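Frequently Asked Questions
Guerreiro Chimney & Dryer Vent
Last updated May 1, 2018

We get a lot of phone calls, and we love them, but we know that plenty of folks would like an answer at eleven at night when the office is dark and the dryer is on its third try at the same load of towels. So we sat down and wrote out the things people ask us most. If your question isn't on the page, please call anyway!

How often should I have my dryer vent cleaned?

Once a year suits most homes. If you have a big family, or a couple of shedding dogs, or you run the dryer every single day, twice a year is more like it. A short vent that goes straight out the wall behind the machine can often go longer than one that climbs up through the attic and out the roof, and when we come out we'll tell you which kind you've got (you'd be surprised how many people have never had a reason to look).

What are the signs that mine is clogged?

Clothes that come out damp after a full cycle are the big one. Others are a laundry room that feels muggy, a dryer that is very hot to the touch, or an outside flap that barely moves when the machine is running. A burning smell is a different matter altogether. Turn the dryer off, leave it off, and call somebody, whether that's us or another company.

Can't I just clean the lint screen?

Please do, every load! But some lint slips past the screen no matter how good you are about it, and it settles in the pipe, mostly at the elbows. If you use dryer sheets, wash the screen with warm soapy water now and then too, as the sheets can leave a film on the mesh that you can hardly see.

Do you clean chimneys on the same visit?

We do, and we're happy to. Let us know when you book so that we send the right truck. Give the fireplace a full day to cool down before we arrive, and shovel out the ashes if you can, although if you forget we'll manage. December is our busiest month by a long way, so if you'd like a fire going for the holidays it's best to get on the calendar early in the fall.

What does it cost?

A standard dryer vent at ground level is a flat price, which we'll quote you over the phone. Roof vents and long runs cost more, and we'll always tell you how much more before we start. There's no trip charge in Gristby, Lolport or Flerkum. If you live farther out, ask for Adelino Ramalho in the office and he'll work it out with you.

Who will be coming to my house?

Most likely Huw Lloyd, who runs our residential crew, along with one helper. They'll call when they're on the way, and they wear shoe covers indoors.

How long will it take, and what do I need to do first?

Plan on 2 hours for a vent and a chimney together, and a good bit less for a vent alone. We need room to slide the dryer forward, so anything stored on top of it or piled beside it should be moved ahead of time.

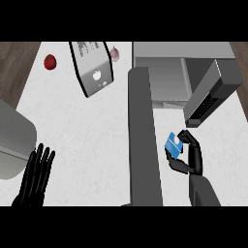

We also ask that pets be kept in another room, for their sake as much as ours, with the door shut. If your washer and dryer are stacked, mention it when you book, and we'll set aside extra time to move them safely.

Will it make a mess?

Very little. We lay down drop cloths and run a vacuum the whole time we're brushing, and we sweep up around the outside hood before we go.

What kind of hose should be behind my dryer?

Metal, please. The white or silver foil kind crushes easily and catches lint in its folds. We carry semi-rigid metal hose on the truck and can swap yours during the visit for the cost of the part.

Do you look after apartment buildings?

Yes, we have a separate schedule for those. The largest property we take care of has 1669 units, and we're just as glad to hear from the owner of a duplex. Buildings with 5 or more units get a reduced price per vent.

How do I cancel or change my appointment?

Just call the office by noon the day before. There's no fee, and Adelino will find you another time.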